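Premetti Course in Applied Robotics
Unit 6 Handout: Collecting Demonstrations for a Learned Policy
Issued Friday, April 21, 2023

6.1 Purpose of the unit

Students will plan, record and review a set of demonstrations made with the hand-held gripper. The recordings from all sections are pooled and used in Unit 8 to train the Grilleck arm. Errors made at this stage cannot be repaired later by a longer training run, and the unit is graded accordingly.

6.2 Terms

An episode is one continuous recording of one attempt at one task. A task is a short written instruction, for example "pick up the plug and place it on the near side of the table." A condition is any feature of the setup that is changed on purpose between episodes: object position, cable shape, table height, lighting.

6.3 Size of the set

Each section submits 100 accepted episodes per task. The pooled set from the January session held 2,726 episodes before review, of which 159 were removed. The most frequent grounds for removal were a late start of recording, a hand passing in front of the lens, and an instruction that did not match what was done.

6.4 Procedure

Read the task instruction aloud before starting. Begin recording with the gripper open and the target in view. Move at a steady pace, close the fingers fully on the object, and hold still for a moment after release. Stop the recording before walking away from the table.

Failed attempts are kept and labeled "failed." They are not counted toward the 100. Do not trim any recording by hand; the Skostotine review tool handles trimming.

6.5 Varying the conditions

Change one condition at a time for the first half of the set, and any number after that. Rigid objects need changes in position and angle. Objects with a cord also need changes in the path of the cord, which affects how the gripper can approach. A power strip is the standard object for this part of the unit. Before each episode, note the direction of the strip and the position of the plug in the log.

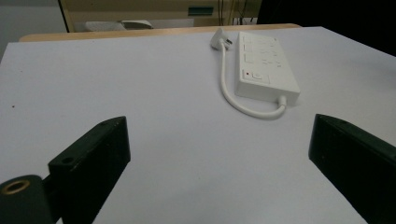 Section leaders at Biswas hold that the cord should be laid out fresh after every single episode, even when the last attempt failed, and that a section short of time should record fewer tasks before it gives up this step. The course accepts this practice but requires it only after successful attempts.

6.6 Submission

Upload the episodes and the log together. A log with missing rows will be returned unread. Review results are posted by section, and rejected episodes may be replaced once.

Reading for Unit 7: course manual, chapter on action labels and timing.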